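Kerr gets its power from one line, and in March the town utility, Eniria, asked customers whether they would pay $5 more a month for a second. It mailed 3,000 ballots.
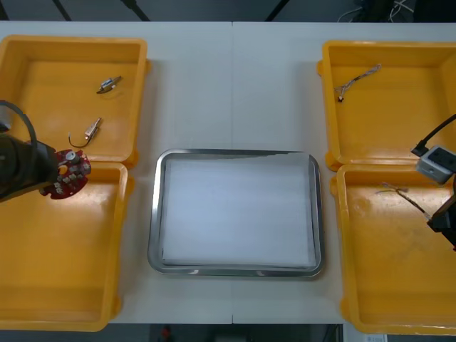 *Small metal parts in a yellow bin.*

The new line would run from the Fledenura substation, with a battery site built by Nestura at the Kerr end. Eniria says the work would take 2 years. Last winter's longest outage lasted 107 minutes.

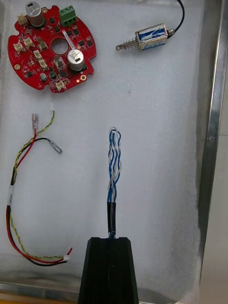
One customer on the east side said the $5 was fine, but she wanted it in writing that the charge ends when the line is paid off.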